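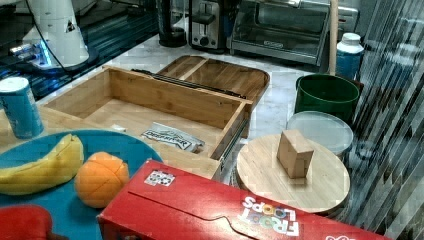
Règles pour la cellule cuisine : on fait quoi du plan de travail ?

lollus_60
Salut tout le monde, je rédige la fiche de bonnes pratiques de notre labo (bras blanc, plan façon marbre, objets de maison) et je bloque sur un point. Est-ce qu'on impose un plan dégagé avant chaque essai ? Chez nous il y a le grille-pain, le mini-four, la boîte de Froot Loops couchée devant le tiroir, la banane et l'orange dans l'assiette... Moi j'aime bien, ça ressemble à une vraie cuisine !

Vasilică Neagu
Contre. Tout ce qui ne sert pas à la tâche sort de la zone d'atteinte du bras, point. Et le manche à la verticale devant le four, tu le vires en premier.

pereyra
Pas d'accord du tout, si tu ranges tout tu testes dans un monde qui n'existe pas. Nous on garde le bazar mais on le note : une fiche par disposition, et vitesse réduite à 20 % au premier passage.

Vasilică Neagu
20 % ou pas, une collision reste une collision. Et ta fiche, qui la relit ?

Inese Šimkus
Moi je séparerais les deux sujets (la sécurité d'un côté, le réalisme de l'autre, sinon on y est encore en août). Pour les pièces longues genre barre de salle de bain finition bronze, voilà ce que j'ai mis dans la nôtre :

1. Prise en haut de la barre, et on regarde où part l'autre bout avant de bouger.
2. Platine ronde à plat contre le bois, sans forcer dessus.

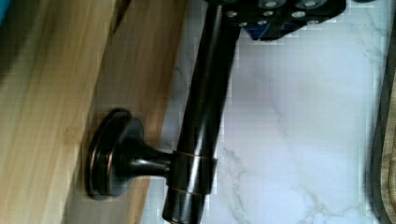

3. Personne ne met la main entre la planche et la pince, même à l'arrêt.
4. Arrêt d'urgence à portée de celui qui regarde.

lollus_60
Ah top, je pique le 3 et le 4 ! Le 2 par contre, « sans forcer », ça se mesure comment ?

Inese Šimkus
Seuil d'effort dans le contrôleur, à régler selon ta pince. Je ne donne pas de valeur, chacun va la recopier bêtement.

Vasilică Neagu
Là on est d'accord. Pour le four je maintiens.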